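About Us

Trundora sells pens, markers and highlighters to schools and offices. We started in Carkcombe with one shelf of writing supplies and now carry 2,330 items. Our warehouse is in Sernilcombe.

Highlighters are still what we sell most of. Yellow outsells every other color we stock. We sell them singly as well as by the box, and a barcode on the barrel means a single marker can be scanned at the register without its packaging.

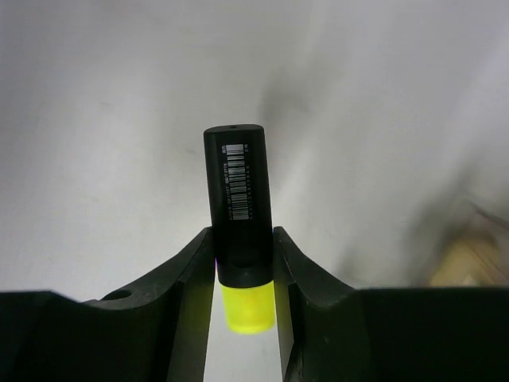
Who We Supply

We deliver to 183 schools and 197 offices. Orders placed before noon leave the same day. Our Gosselin line of notebooks and folders was added in June and can be ordered together with markers. Returns are accepted for up to 6 weeks if the box is unopened.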